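Shadows Over Perrin: Gallery

Perrin is our simulated workroom. It contains a table, a black arm and more bad lighting than any real lab would put up with. The bad lighting is the research. Maëlys Rolland wanted to know whether a policy trained under flat, polite light would still find a thin stick of wood once the room went dim and striped, so we rendered 300 lighting setups and let the arm cope.

Thibault Carré built the shadows. He was asked for "some variety" and has been unbearable since April.

Click any picture for the larger version. The renders come straight out of the simulator with no retouching, as will be obvious.

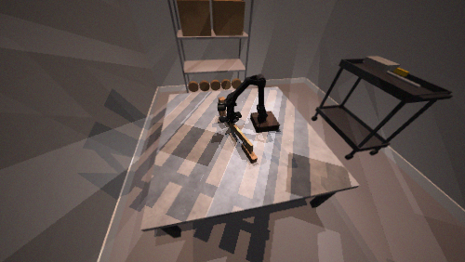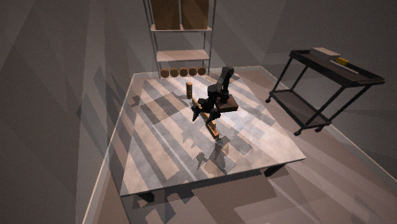

Same table, same arm, same stripes. The cardboard boxes on the shelf take no part in the task and have never once complained.

The result, for those who skipped the paper: training on shadows helps, though less than Thibault would like. Over the full run of 1,910 trials, most of the misses came when the arm's own shadow fell across the part it was meant to pick up. The policy seems to treat a hard shadow edge as the edge of an object, and goes for it with real confidence. Feven Gebreyes spent a week watching replays of a gripper closing on nothing and now has opinions about window blinds.

Adding 16 moving-shadow sequences to the training set cut down on this more than doubling the number of still ones did. We don't fully know why. Sânziana Neagu has a theory – it involves four whiteboards – and it will be written up when she runs out of wall.

Things we left out: glare, dust, and a person walking past holding coffee. Marcelle Barbier points out that the last one is the most common light source problem in our building. It's on the list for the next version, under the working name Udeo, along with a second table.

Gallery last updated 10 July 2021. Questions about the shadows go to Thibault, who will answer at length.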